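Packing Better: Our Term Project on Small Parcels
Design and Technology, Radel College

We picked packing because all of us had opened a parcel at some point and found something bent, cracked or rattling about in a box four times too big. It sounded like a small topic. It really wasn't! By the second week we had taken over most of the back bench in the workshop and were arguing happily over tape.

Our question was simple: can a group of students pack awkward things so that they arrive in one piece, using only flat cardboard and packaging that has already been used once? We set ourselves a budget of 5 pounds for tape and string, and everything else had to be second-hand. The Trirnness shop on Owusu Road let us have their old boxes every Tuesday, and we ended up with 200 pieces of card once they were all cut down and flattened.

Getting the card ready

Flattening boxes is much more fun than it sounds. We slit the glued seam, opened the box out and pressed it under the drawing boards overnight. The best pieces were the big plain tan ones with no creases across the middle, and we saved those for working on as well as for packing. A flat sheet makes a lovely surface. You can draw round things straight on it, cut on it, and when it gets too scruffy it goes in the pile for padding.

Plastic packets were harder. They slide, they crumple, and they never sit the same way twice. We kept the labels on because it helped us remember which packet had been which when we wrote up our notes (we did lose track of a few all the same).

The long thin things

Boxes and jars were quite easy once we got going. Long thin things were where we properly had to think. A rod will not fit across an ordinary box, and if you lay it corner to corner it pokes straight through the card at the first knock. Our first idea was to roll card around it, which worked well but used up far more than we expected. The second was a folded channel, a bit like a long letter V, with a cap at each end. We named it the Bokier fold after the street where two of us live, and we are very proud of it.

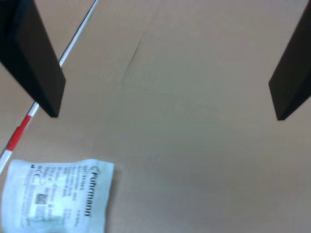 The caps matter more than the channel. With the caps left off, the rod slid out of the end as soon as we tilted it, and with them on it stayed put even when we dropped the whole thing from the bench. Stripes or marks along a rod are handy here too, as you can see at once how far it has shifted without getting a ruler out.

What we tested

We did 100 drops, all from bench height and all on to the workshop floor, and only 2 of them ended with something broken. Both were jars in the early batch, before we started padding the bottom of the box as well as the sides. Every rod in a Bokier fold came through, though one channel did split along its crease and we had to make a new one.

If we did it again

We would start with the long things, as they taught us the most, and we would cut our caps from the thicker card. We would also like to try paper tape, which was outside our budget this time. The plastic packets deserve a project of their own, and we already have half a bin bag of them waiting under the bench.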